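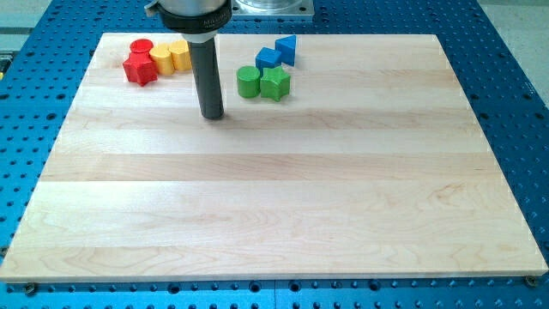
Rapport d'avancement, deuxième période
Projet Jorklow : plateaux d'érable et petits blocs peints pour le tri des formes et des couleurs
Rédigé par Henrike Mühlbauer, à l'attention de Rhys Maihi, fonds Numasis

Cher Monsieur Maihi,

Je vous adresse le rapport pour la deuxième période de la subvention. Comme vous l'avez demandé après le premier rapport, j'ai écrit plus en détail sur les plateaux et sur la peinture, et moins sur l'administration. Les pièces comptables sont envoyées séparément par Dörte Kohlhase.

1. Où nous en sommes

Le projet prévoit 60 coffrets, chacun composé d'un plateau et d'un jeu de blocs en bois. Ils sont destinés aux écoles maternelles et aux centres de rééducation qui ont signé la convention avec nous. À la fin de cette période, tous les plateaux sont collés et rabotés. Le ponçage final est terminé pour la première moitié. Pour les blocs, la production est plus avancée que le calendrier, mais la peinture est en retard de deux semaines. J'explique les raisons au point 3.

2. Les plateaux

Nous avons gardé l'érable clair, collé en bandes longues. Dans la demande initiale nous avions aussi étudié le hêtre. Aníbal Zapata, qui dirige l'atelier, a préféré l'érable pour la finesse de son grain et pour le fond pâle, sur lequel les couleurs se distinguent bien. Les enfants qui ont une vision faible ont besoin de ce contraste.

Les bandes n'ont pas toutes le même ton. Certaines sont presque crème, d'autres tirent vers le beige ou un peu vers le rose. On voit aussi des veines plus sombres et des dessins en forme de vagues. Deux écoles nous ont écrit pour demander si c'était un défaut. Nous avons répondu que non, et nous avons ajouté une phrase dans la notice. Aníbal écarte seulement les bandes qui ont un nœud ouvert ou une fente.

Le collage a demandé plus de temps que prévu au début de la période. L'air de l'atelier était trop sec et trois plateaux se sont légèrement courbés après le rabotage. Ils ont été remplacés. Depuis, le bois repose plus longtemps dans le local avant d'être collé, et le problème n'est pas revenu.

Le bois a été fourni par la maison Buschmann. Le premier lot a été livré complet. Dans le deuxième lot il manquait des bandes, et elles sont arrivées seulement en avril. Cela n'a pas eu de conséquence sur le coût.

3. Les blocs

Nous travaillons avec quatre couleurs : rouge, jaune, vert et bleu. Les formes doivent être assez épaisses pour être saisies avec toute la main. Pour l'étoile, nous avons changé le dessin. Les pointes du premier modèle étaient trop fines et la peinture s'usait très vite à ces endroits. Les nouvelles pointes sont arrondies.
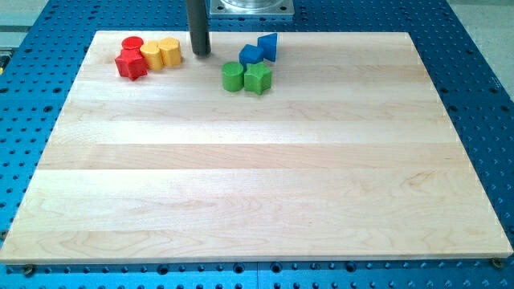 Plateau d'érable avec huit blocs peints. À gauche, le cylindre et l'étoile rouges, puis deux blocs jaunes.

Les écoles nous ont signalé une difficulté avec les blocs jaunes. Certaines formes à plusieurs faces ressemblent beaucoup au cylindre quand elles sont posées à côté, et les enfants plus jeunes les confondent. Pour les éducatrices cela peut être un exercice utile, mais il doit être choisi par elles et non imposé par nous. Nous proposons donc de mieux marquer les arêtes dans la prochaine série. Knut Kröger a préparé deux dessins et je vous les enverrai dès qu'il aura terminé les mesures.

Le retard de la peinture vient du séchage. La nouvelle peinture, de la gamme Tindetti, demande une nuit entière entre deux couches, et nous avions compté une demi-journée. Nous avons acheté des claies supplémentaires, pour un montant de 112 euros, pris sur la ligne « petit matériel ». La peinture des blocs est maintenant organisée par couleur : une seule couleur par jour, et le vendredi est réservé aux retouches.

À ce jour, 559 blocs sont peints et contrôlés.

4. Dépenses

Sur la ligne « bois et fournitures », il reste 3 000 euros. Cette somme suffit pour finir la série, y compris le remplacement des pièces refusées. Je demande votre accord pour utiliser une petite partie du reste pour l'impression de la notice en grands caractères. Cette demande vient de plusieurs centres et elle n'était pas dans le budget.

5. Prochaines étapes

Poncer et huiler la deuxième moitié des plateaux.
Rattraper le retard de la peinture, en commençant par le vert.
Choisir avec Knut Kröger le dessin définitif des blocs à faces.
Envoyer les premiers coffrets complets à quatre écoles et recueillir leurs remarques par écrit.

Une question reste ouverte, celle du rangement. Le sac en toile est simple et peu coûteux, mais il ne protège pas le bord du plateau pendant le transport. Une boîte serait plus solide, mais aussi plus lourde pour les éducatrices qui se déplacent entre deux bâtiments. Aníbal fabrique en ce moment un modèle de chaque sorte et je souhaite en discuter avec vous avant la commande.

Je reste à votre disposition pour toute précision, de préférence le matin.

Avec mes salutations respectueuses,
Henrike Mühlbauer
Coordination du projet Jorklow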